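Asked to sign a statement of faith for a warehouse job
Workplace and Faith board – 7 replies

tallow_creek
Posted January 28, 2021
I applied for a shift lead job at Waltard, the food distributor outside Musdale.

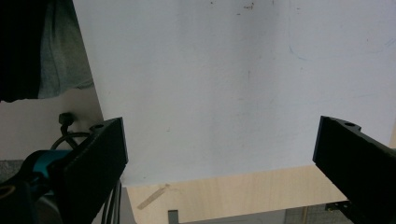
The second interview went fine and they sent me an offer packet. Page 2 is a statement of faith with a signature line. I am a Christian and agree with most of it, but there is a paragraph on baptism I could not sign in good conscience. Waltard is a regular for-profit company with 517 employees. Can they ask for this?

mapleridge
Short answer, probably not as a condition of hire. A church can hire its own members. A food distributor is a different thing under federal law. Talk to an employment lawyer before you sign or refuse.

oldpewter
I don't see the problem. The owners built the company and they want people who share their convictions. If you can't sign, work somewhere else. Brulport is hiring.

mapleridge
The problem is that it cuts both ways. If Waltard can turn him down over baptism, then Brulport can turn you down for going to church at all.

oldpewter
Brulport already does that, they just don't put it in writing. I was there two years and got passed over after I asked for Sunday mornings off.

fernhollow
Did you ask for the mornings off in writing? They have to at least consider it. I got mine at Polat after I sent a letter, and I had been told no in person twice before that.

oldpewter
No, I asked my supervisor in the break room. That was a long time ago.

tallow_creek
Back to the packet for a minute. I called HR this morning. The woman I talked to said the statement is "part of onboarding" and she did not know if anyone had ever left it blank. She is going to ask and call me back.

grayling
I would sign everything else, leave that page blank and attach a polite note. Keep a copy. Two lines is enough, no need to argue baptism with HR.

fernhollow
I disagree with leaving it blank before you hear back. Wait for the call, and get the answer by email if you can. My cousin started at Waltard in November and I don't remember her mentioning a statement, so it may depend on the position. I'll ask her.

tallow_creek
Thanks, please do. The offer is good through the end of next week, so I have time to wait.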